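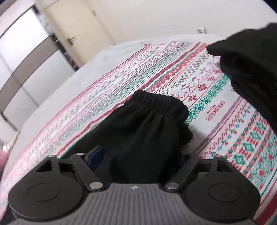 Narnar: colección de patrones de punto y bordado por filas

LÉEME, versión 2

Narnar es una colección de patrones textiles transcritos a cuadrícula. Contiene 252 patrones, la mayoría de punto a dos colores y una parte menor de punto de cruz. Cada patrón está en un fichero de texto que se puede abrir con cualquier editor. El trabajo lo empezó Jacqueline Bouvier con los cuadernos de su taller, y lo continuamos Gilles Ferrand y yo, Necati Türkmen. El español no es mi primera lengua, así que agradezco también las correcciones de este texto.

Qué hay en la carpeta

patrones/ contiene un fichero por patrón, con extensión .txt
indice.csv da el nombre, la familia, el ancho, el alto y el origen de cada patrón
colores.csv da la correspondencia entre letras y colores
dudas.txt reúne las notas sobre los patrones que no pudimos leer bien
cambios.txt es la historia de las versiones

Cómo leer un patrón

Cada línea del fichero es una vuelta de la labor y cada letra es un punto. La primera línea del fichero es la vuelta de arriba, es decir, la última que se teje. Muchas personas esperan lo contrario, y en la versión 1 algunos ficheros estaban al revés. Esto está corregido en todos los casos que conocemos.

La letra del fondo es siempre la F. Los otros colores llevan las letras A, B, C y D, en el orden en que aparecen desde abajo. No usamos el nombre del color dentro del patrón, porque una misma estrella existe en rojo, en verde y en azul según la casa donde se copió. El color del original está en colores.csv, si lo sabemos.

Un ejemplo pequeño, la cenefa en zigzag número 14:

AFFFAFFF
FAFAFAFA
FFAFFFAF

La repetición es de cuatro puntos. En el índice se escribe solo una repetición, pero en el fichero ponemos dos para que se vea la unión.

Familias

El campo «familia» tiene estos valores: cenefa, estrella, rombo, copo, árbol, letra, figura, otro. Discutimos bastante sobre el límite entre estrella y copo. La regla de Jacqueline es que el copo tiene los brazos separados del centro o muy finos (un punto de ancho), y todo lo demás es estrella. No es una regla perfecta, pero la aplicamos en toda la colección.

Los árboles se guardan con su tronco aunque el tronco pertenezca a la banda inferior. Las letras son un alfabeto de mayúsculas y otro de minúsculas, los dos incompletos: faltan la Ñ y todas las vocales con acento. Si alguien las dibuja con el mismo alto, las incluiremos con mucho gusto.

Origen de los patrones

Más de 90 patrones vienen de los cuadernos de Jacqueline, copiados a mano sobre papel cuadriculado. Otros fueron leídos directamente de prendas y mantas por Josiane Gilbert, con lupa y alfileres. El resto procede de hojas sueltas que prestó Thierry Ferrand, sin fecha y sin autor. En el índice estas últimas tienen el origen «hojas».

No incluimos patrones de revistas ni de libros con derechos vigentes. Si usted reconoce uno como suyo, escríbanos y lo retiramos.

Limitaciones

El ancho máximo es de 25 puntos por repetición. Los motivos más grandes quedaron fuera, porque no cabían en el papel de los cuadernos. Tampoco hay información sobre la lana, las agujas ni la tensión. Un rombo que en la cuadrícula parece regular saldrá más bajo en el punto, que es más ancho que alto; en punto de cruz conserva su forma.

Los patrones leídos de prendas usadas pueden tener errores en los bordes, donde el tejido está más gastado. En caso de duda escribimos un signo de interrogación en lugar de la letra. No hemos completado nada por simetría.

Uso y licencia

Se puede tejer, copiar, modificar y vender lo tejido sin pedir permiso. Si se publica la colección o una parte de ella, pedimos citar «Narnar, colección de patrones» y el número de versión.

Correcciones

Indique el número del patrón, la vuelta contada desde abajo y el punto contado desde la derecha. Las correcciones recibidas hasta el 5 de julio están en esta versión. La siguiente está prevista para octubre, con las letras que faltan si las tenemos.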